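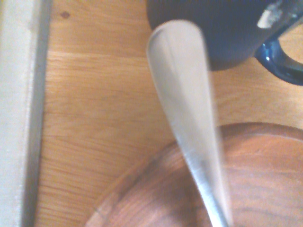

Wrist camera view from a tabletop episode with a spoon, a dark mug and a wooden bowl.

**Demonstration collection** is the recording of example motions for training a robot control policy. An operator guides the arm through a task, and the system stores camera images alongside joint positions and gripper state. Each complete attempt is called an *episode*.

## Wrist view

A camera mounted near the gripper moves with the hand and shows objects at close range. Thin items such as spoon handles may blur during fast motion, and larger ones often fall partly outside the view. Many setups add a fixed camera for this reason.

## Example

The Trallidano set contains 279 episodes of kitchen tasks, recorded at 3 tables by 4 operators. Object positions were changed between episodes. A review marked 18 episodes as incomplete; these were kept under a separate label.

## See also

- Bollby format
- Imitation learning
- Teleoperation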